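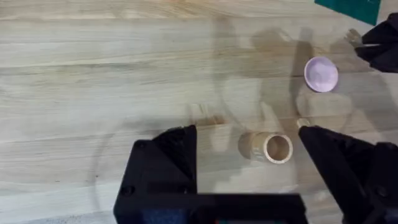 Budgeting for a two-arm tabletop setup -- what am I forgetting?

Flandetti Help Exchange > Small Automation > Buying and planning

Bláthnaid Tully

Hi all! I run a small workshop that puts together sample kits (little spoons, lids, tape, craft sticks, plastic pouches, that kind of thing) and I've been given the go-ahead to price up a pair of small robot arms for the bench. We want to start with sorting and handing things from one arm to the other, and if that goes well, maybe real packing by August.

The quote I've got from Vendley is $3,212 for two arms, with grippers and power supplies. My boss wants one number for the whole project and he wants it to be the last number he ever hears from me on the subject. So what else do I need to put in? I already have a wooden table and a half-decent PC. I've never bought anything like this before (my last big purchase was a label printer) so please assume I know nothing.

Aigars Stankevičius

I went through this last year with a pair of arms on a table, so I can at least tell you where my money went. I'm in dollars too. Shipping was already in my quote, but check yours!

1. Spare fingers. Budget for them from day one. If your grippers take printed fingers, either buy a cheap printer or find somebody local who'll run off a batch in black. I keep 6 spares in a drawer, plus a bag of the little screws. You'll also end up wanting different finger shapes. A thin spoon lying flat is a very different job from a roll of tape, and a clear plastic sheet is a pain all by itself -- hard to see on pale wood and hard to get hold of. Bring your real items when you try out a gripper, flimsy ones included. 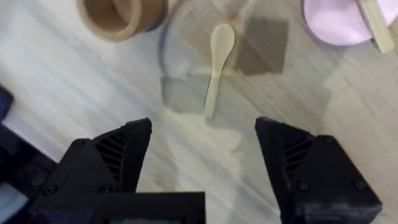
2. Cameras. Ask whether the wrist cameras are in the price. Mine weren't, and neither were the mounts or the long USB cables. I'd also put in a line for one fixed camera looking over the whole table.

3. Lighting. I skipped this one and paid for it later. The arms throw shadows right across the work, and daylight moves all afternoon. Two plain lamp panels on stands sorted me out.

4. Something to hold the arms down. Good clamps, or a bolt-down plate if you're allowed to drill the table. Have a look at the table too. If it wobbles when you lean on it, it'll wobble when two arms swing over it.

5. Your own time. Write it down as hours, even if it doesn't get a dollar figure. It took me four weeks of evenings before I'd let anyone else near it.

All of that, without the hours, came to $1,523 on top of the arms. Yours will be different, but if your boss is only going to hear one number, I wouldn't let it be the Vendley one.

We use cookies to remember your settings and to see which pages get read. By staying on this page you accept our cookie notice. Manage settings | OK

vahidi_fan_

just get one arm. two is overkill for kits

Mo at Andance

I'd agree with most of Aigars's list but I'd push back on the one-arm idea. If handing over is part of the plan, buy the pair together. I bought one, then another eight months later, and by then the bracket had changed and I spent a week making them match. Handing a spoon across sounds like nothing, and then you sit there working out how upright it needs to be, how much handle to leave showing, and which gripper lets go first.

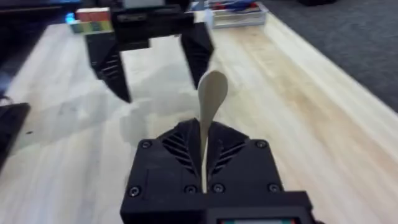
So my advice would be to plan the purchase in two stages, only split it differently. Stage one is both arms, cameras, clamps and a box of your cheapest parts to practice on. Stage two is everything that depends on what you learn: special fingers, trays, a second table, whatever. Give your boss the total for both stages and tell him when the second one gets decided. Mine took that a lot better than a surprise invoice in the fall.

Oh, and ask Vendley how long they keep spare motors in stock. Get it in writing if you can. A dead motor with a long wait on it can park the whole bench.

Bláthnaid Tully

Thank you both, this is so useful! Lighting wasn't on my list at all and neither were the cables. I'm going back to Vendley in the morning about cameras and spare motors, and I'll take a bag of our pouches and spoons along when I go to see the grippers. I'll post the final number here once he's signed it (or thrown it at me).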